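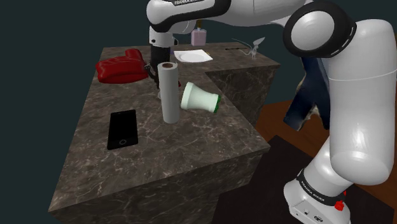 Farmont Comics Prize opens for entries

28 May 2021

The Farmont prize for short comics is open again, and artists can send their work until the end of June. Each entry must be a complete story of no more than eight pages, in colour or in black and white.

Last year the readers' vote received 3,074 votes and went to Vukine, a quiet book of 80 pages on life in a fishing town. It is now in its second printing with Sorensen - the first one, of 3,000 copies, is sold out.

The winning story will be printed by Gududeo in the autumn.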